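Asgate Community Kitchen Users' Group
Minutes of the meeting held in the small hall

Present: Hanneke Groen (chair), Dirk Kuipers (minutes), four members.
Apologies: none received.

1. Minutes of the last meeting
Agreed, with one correction to item 3: the Declercq invoice was for £482.

2. Equipment
Rice for the shared lunch will be cooked on site. Portable appliances are to be tested before the next lunch. D. Kuipers to book.
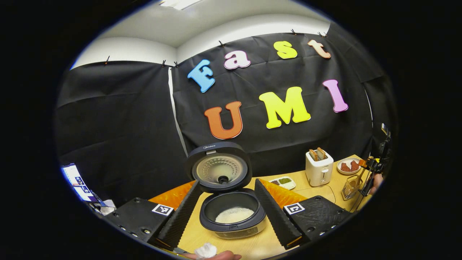 Item 2: Midea rice cooker, lid open, with rice in the inner pot.

3. Dry stores
Fellach has quoted for 40 kg of long grain rice, price held until December. Quote accepted. Sacks to be stored off the floor.

4. Hire charges
The evening rate rises by £6 per session. Deposit unchanged at £300. Starnovar has asked for a block booking; deferred until the boiler service date is known.

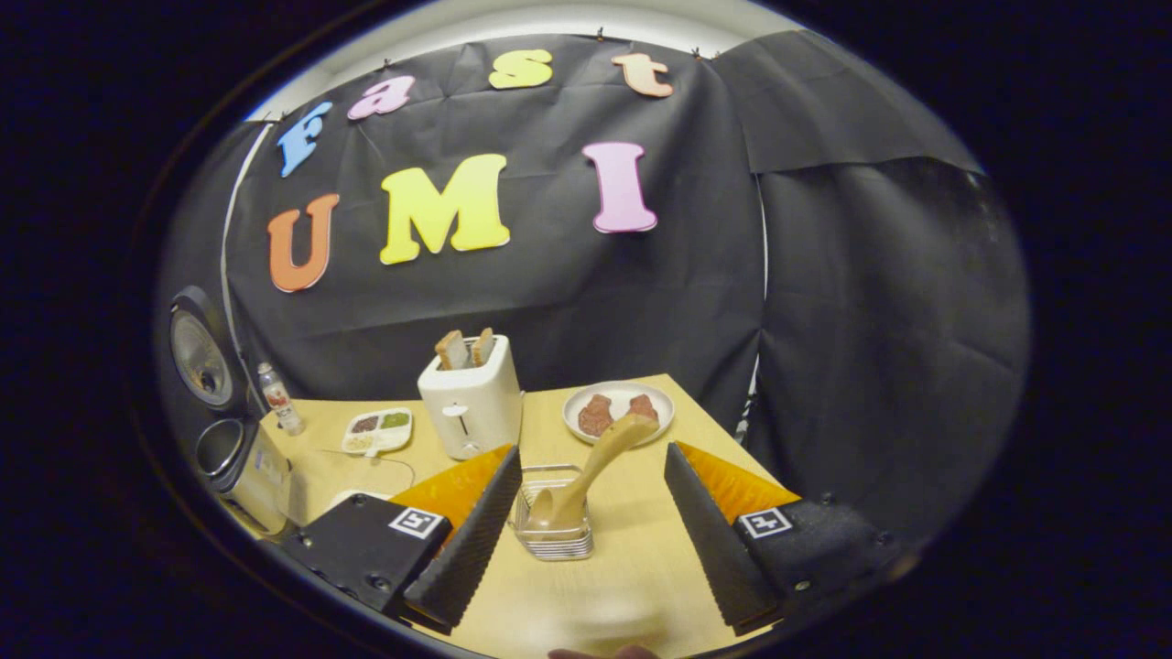 Asgate, November 20, 2025

5. Hall use
Wall hangings and fabric must be kept clear of the heaters. Loudspeakers to be switched off by 10 pm under the terms of the lease.

6. Any other business
The drain in the left-hand sink is slow. H. Groen to report it to the landlord.

Meeting closed at 8.40 pm.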